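Skorkau, 18. Oktober 2023. Die Firma Gulis richtet im Kopierraum ihren Roboterarm neu ein. Nach 514 Betriebsstunden wird die Stiftspitze neu vermessen.

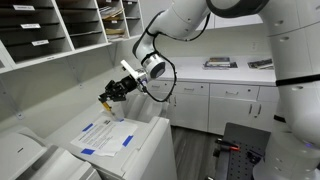
Blaues Klebeband hält das Blatt auf dem Kopierer.

Zwei Tage sind dafür angesetzt. Auch die Kniehebelspanner auf der Lochplatte neben dem Arm werden geprüft. Die nächste Wartung folgt im Februar.

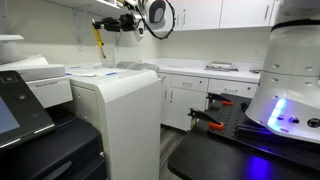 Halim meint, alle 1000 Stunden zu vermessen, hätte auch gereicht.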